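August 2019, quick one before bed

OK so I said I'd write more this summer and then I didn't. Sorry. July just went. I have 30 minutes before the laundry is done so this is going to be messy, no editing, you've been warned.

The thing I've been wanting to write about is dinner. Specifically other people at dinner. Specifically how I stopped having them over and then started again.

Background for anyone new. When we lived in Lolcombe we had people round all the time. Tiny apartment, one good pan, chairs borrowed from downstairs. Dima Haddad would turn up with a bag of bread and stay till one in the morning. Nabil never brought anything and ate the most, and I didn't mind, he did dishes. I cooked lentils. Lentils lentils lentils. Sometimes rice with the lentils. People came back!

Then we moved. Bigger place, actual dining room, and I think we had guests twice in the first year. Twice. Same cook, better oven.

I've been trying to figure out why. Part of it is obvious, we didn't know anyone here. But that wore off. By the second winter I knew plenty of people well enough to say come over Friday. I just didn't say it. I'd think, the hallway needs painting. I'd think, we only have the ugly plates. I'd look up a recipe with 16 ingredients and get tired reading it and close the laptop.

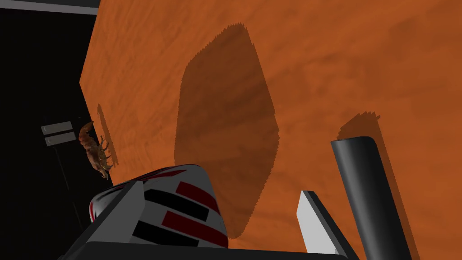

My sister says I turned it into a performance. She's right, annoyingly. Somewhere in there I'd picked up the idea that if you have a dining room you have to do Dining. Starters. A cloth. I own a cloth now and I've ironed it exactly once, it took forever and then somebody put a wet glass on it, and I was in a mood all evening over a wet glass. That was me, the lentil person!

So what changed. Catalina Cáceres moved in across the street in the spring. Knocked on the door the first week, did we have a can opener. I did. She said great, come and eat what's in the can. I thought she was joking. She was not. We had chickpeas on toast standing up in her kitchen with boxes everywhere and it was the nicest night I'd had in months. She hadn't found her forks yet. There was one spoon going around.

Walked home feeling kind of stupid, in a good way.

Rules I made after that. Loose rules. I break them.

No asking more than a day ahead. If I ask for next Saturday I have a whole week to get weird about it. If I ask at four for that night then there's no time, it's whatever's in the fridge. Half of them say no and that's fine. Fares Rawashdeh says no almost every time, he works late at Ghanem, but he says it so nicely that I keep asking. He's made it two times so far. One of them he fell asleep on the couch before the food was ready and we just ate around him.

One pot. If it needs a second pot it's a different dinner.

No cleaning past the bathroom. The bathroom I do. Everything else they can look at. Wissam Khoury moved a pile of mail off a chair last month, sat down, and asked me who my dentist was, because the bill was on top. So now we have the same dentist.

No apologizing for the food. This one is HARD. I didn't know how much I did it till I tried to stop. It's a bit dry, it needed longer, I think I overdid the salt. You say that and then everyone has to say oh no it's lovely and now the whole table is working. I bit my tongue so hard over a rice thing in June. It really was dry. They ate it. Moved on.

Phones, I don't have a rule. People show each other stuff, it's part of the evening now and I've stopped fighting it. Nabil came to visit and spent half the meal showing Dima his new bike.

Stuff I cook on these nights, since my mom asked on the phone and I promised I'd put it here:

Eggs in tomato. Big pan, onion, canned tomatoes, cumin, let it go till it's thick and then crack the eggs in. Lid on. Bread. That's all.

The green soup. Frozen peas, a potato, stock, whatever herb is dying. Blend it. Mom, the blender is still the one you gave us.

Noodles with peanut sauce. Cold or hot, depending how late I'm running.

Lentils obviously. Red ones, lemon at the end, more lemon than you think.

For dessert I put a bar of chocolate on the table and break it up in the wrapper. I used to bake. I like baking but not on the same day as talking to people.
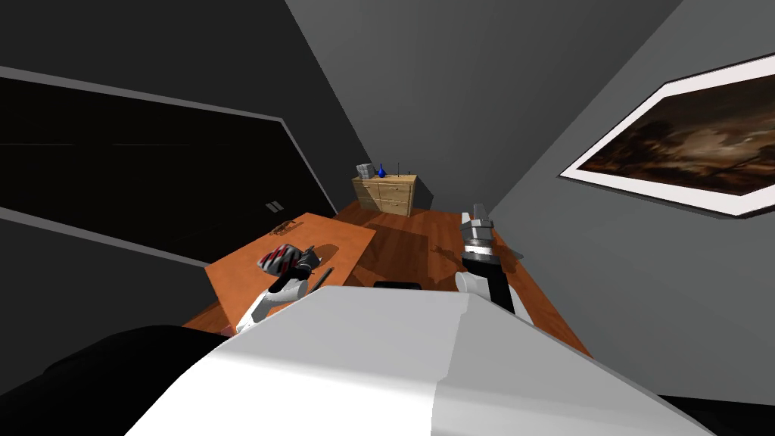
Red and white stripes, orange table.

Where was I. Seating. We have a big table and I've nearly stopped using it. It's too wide, you end up shouting at the person across from you and only hearing whoever's next to you. So mostly we squash in the kitchen. Somebody always ends up leaning on the counter with a bowl. I like that person, I'm usually that person.

The kids thing, a couple of you asked. If people have kids they bring them. Ours goes to bed at the normal time or he doesn't. The eggs are good for kids, some of them pick off the tomato, whatever. Last time there was a fort under the dining room table till ten, so at least it gets some use.

I do still get the nerves, I should say that. Around five o'clock I have a little panic, what was I thinking, it's a Tuesday. I open the fridge and shut it. I check if anyone has canceled (hoping, a bit). Then the bell goes and I've got a coat in my arms and I'm fine. Every time. You'd think my brain would learn.

Money-wise it's less than I thought it would be. We used to go out when we wanted to see people, and a meal out for us plus a sitter was a lot. A pot of lentils is nothing. People bring a thing, or they don't. Catalina brings olives from the place in Fanaleck and I hide the leftovers at the back behind the mustard.

One failure so you don't think I'm all sorted. I tried to do a big one at the start of the summer. Asked everybody, whole street, all at once. Bad idea. I lost my nerve, went and bought food like I was running a hotel, stayed in the kitchen the whole night and talked to no one. Someone left without me even knowing they'd come. I found out from a text the next day, thanks for having us. Felt awful. So small is better for me, four or five. Maybe six if one of them is Nabil since he'll be at the sink anyway.

Oh and Dima is coming to stay in the fall, for a whole week, she's already told me she's bringing the bread. From Lolcombe. On the train. I said we do have bread here and she said not like this, and teh thing is she's right.

Laundry's beeping. If you're on the street and it's four o'clock and you get a text from me, it's probably soup.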